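Home World Politics Features Opinion Archive

The Long Wait at Luddale

Talks over the Toma river crossing have outlasted two governments and most of the people who started them

1/31/22

The delegations arrive by separate roads. The government side comes up from the capital, a drive of six hours when the passes are clear. The Wolis council comes down from the hills on the old mining track and parks behind the school, where it has always parked. They meet in the former customs house at Luddale, in a long room with a stove at one end, and they have been doing so on and off since the ceasefire.

The subject is the Toma crossing. Before the war it was a bridge with a toll booth and a line of trucks. It now has a checkpoint at each end and a stretch of roadway between them that neither side patrols. Farmers may cross on foot with a permit. Trucks may not cross at all. Anything heavier than a handcart has to go around by Geltell, and that adds most of a day.

Both sides say they want the crossing open. They disagree about who should run it, who should collect the fees and what should happen to the checkpoints. The government wants a single customs post under its own flag. The council wants a joint post with officers from both sides and an outside monitor. A draft agreement reached in November covered all of this in 14 articles. Two of them were left in brackets, meaning that the wording had not been settled, and the talks have been stuck on those two ever since.

Gitau Urio has chaired the sessions from the beginning. He is a retired judge, and he runs the room like a court. Each side speaks in turn. No one interrupts. Papers are handed in the evening before or they are not read. He was asked to stay for one season and has renewed his contract every spring.

"People think the hard part is getting them to sit down," Urio said over lunch in the customs house kitchen. "They sit down every time. They are polite to each other. Then we get to Article 9 and everyone goes home."

Article 9 deals with former fighters. The council has asked that men who served in its militia be allowed to apply for jobs at the new post. The government has said it will not put border officers on its payroll who once fired on border officers. A compromise was floated under which applicants would be vetted case by case, but the two sides could not agree on who would do the vetting.

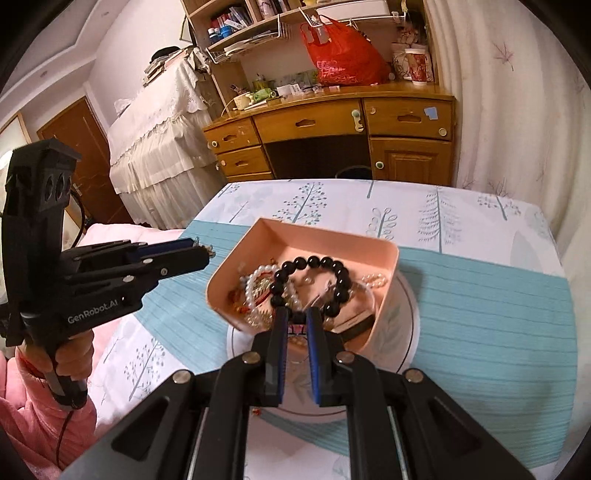

The other bracketed article concerns money. Fees from the crossing would be split, and the draft leaves the shares blank. Government negotiators say privately that they could live with 30 percent going to the council's districts. Council members say they have never been offered that figure in writing and won't respond to a number they have only heard in the hallway.

There is also the question of who speaks for the council. It was formed in wartime from village committees, and its members have never faced an election. Several towns on the lower river, Geltell among them, have set up their own association of traders and now want a seat at the table. The council says the traders can send observers. The traders say they pay most of the fees and would like a vote.

Geltell has done well out of the deadlock. The detour brings trucks through the town day and night, and there are new repair shops and boarding houses along the main street. The mayor's office supports reopening the crossing in its public statements. Shopkeepers are less sure. One woman who sells hot meals to drivers from a window beside the fuel station said she had borrowed money to put in a second stove and hoped the talks would take their time.

Upriver the mood is different. The clinic nearest the crossing is on the government bank, and families from the hill villages need a permit to reach it. Permits are issued in the morning only. A night pass for emergencies exists on paper, but residents said the guards don't always accept it - it depends who is on duty. The hill villages have asked for the medical pass to be dealt with separately, ahead of the main agreement. Both delegations have said they are open to the idea, and neither has put it on the agenda.

Urio intends to. He has circulated a one-page text covering the clinic and nothing else, and he wants it signed before the next full session. If that goes well he may try the same with the school buses.

The next session has been set for after the snow clears from the passes. The government side has asked for a different venue, somewhere with better heating. The council has said it will meet in Luddale or not at all.

Contact the editors | Subscriptions | Copyright 2022, all rights reserved | Back to top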